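I joined the Brondley robotics club to build something with wheels and maybe a flamethrower. Instead I've spent most of November arguing about a toy oven knob - and I love it! Our project is called Pernetow, and the whole goal is getting an arm to work a play kitchen on its own.

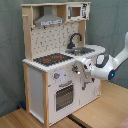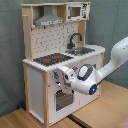

We've logged 506 tries so far (my notebook is a mess) and we meet again at 4. I want the microwave next, but I got outvoted, so it's knobs until the Clernness showcase.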